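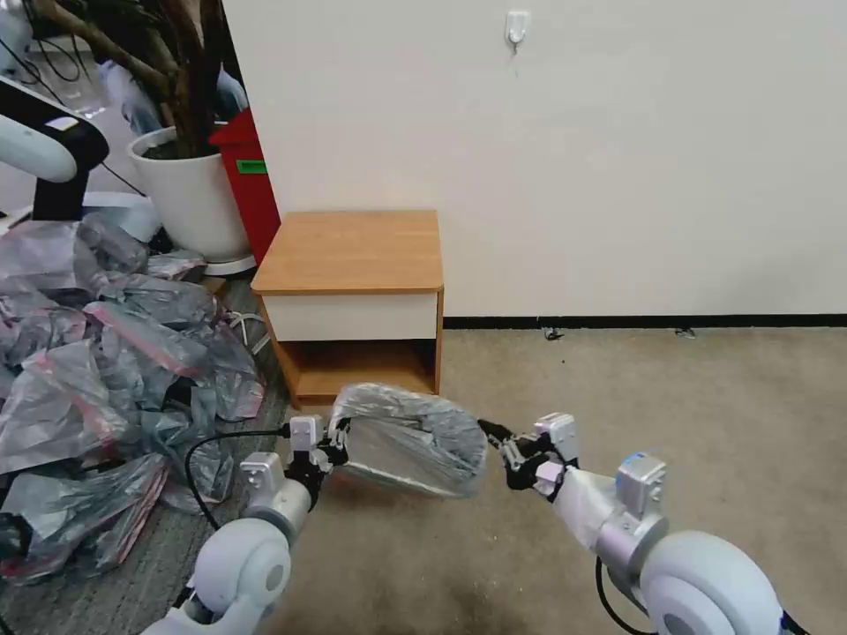

A translucent gray plastic bag held open in front of a small wooden nightstand.

Vondside Residence Hall Begins Room Preparation for the Fall
Posted Aug 6, 2025

The Office of Residential Services has begun the annual preparation of bedrooms at Vondside, the university's largest residence hall. Work started on the upper floors of the Courtois wing and will continue downward until all 700 rooms have been cleared, cleaned and inspected.

Bedding left in the hall at the end of the summer session is being sorted on site. Pillows and light blankets in good condition are placed in clear plastic bags, closed and moved to the dry storage area on the ground floor. Clear bags have replaced the black sacks used in earlier years, which had to be opened again at the storeroom door so that staff could tell bedding from waste. Items that are stained or torn are set aside for textile recycling.

Each bedroom keeps its standard furniture: a bed, a desk, a chair and a nightstand. Nightstands are to be left against the wall with the top bare and the drawer emptied. Personal belongings found in drawers will be labeled with the room number and held at the front desk for 90 days. 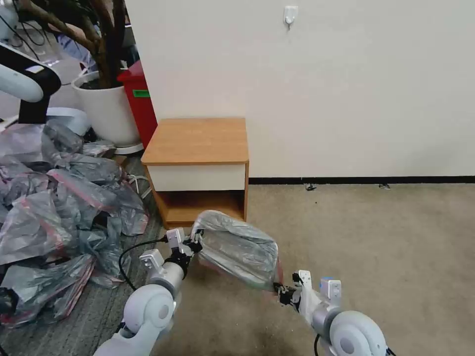
Can returning residents ask for a stored pillow or blanket?
Requests are accepted at the front desk during the first week of occupancy, and items are handed out while supplies last.

Carpets will be vacuumed after the bedding has been removed, with attention to the strip of floor along the baseboards, an area that last year's inspection reports mentioned more often than any other. Adhesive wall hooks may remain in place if they are firmly attached. Loose hooks will be taken down and the wall touched up where needed.

The Courtois wing is the oldest part of the hall and dates from 1851. Its bedrooms differ in size, and furniture from one room does not always fit the next. Residents are asked not to move nightstands or desks between rooms after arrival. A request for a different piece can be made through Murnotel, the online housing portal — the same page used for repairs.

Cleaning supplies and storage bags for this year's work are provided by Brivix under the existing campus agreement. The elevator in the Courtois wing will be reserved for carts until 9 a.m. each working day, and conference guests on those floors should use the east stairs during that time.

A second, smaller collection of unused bedding will take place in January, between semesters. Instructions will be posted on each floor and on Murnotel before the winter break.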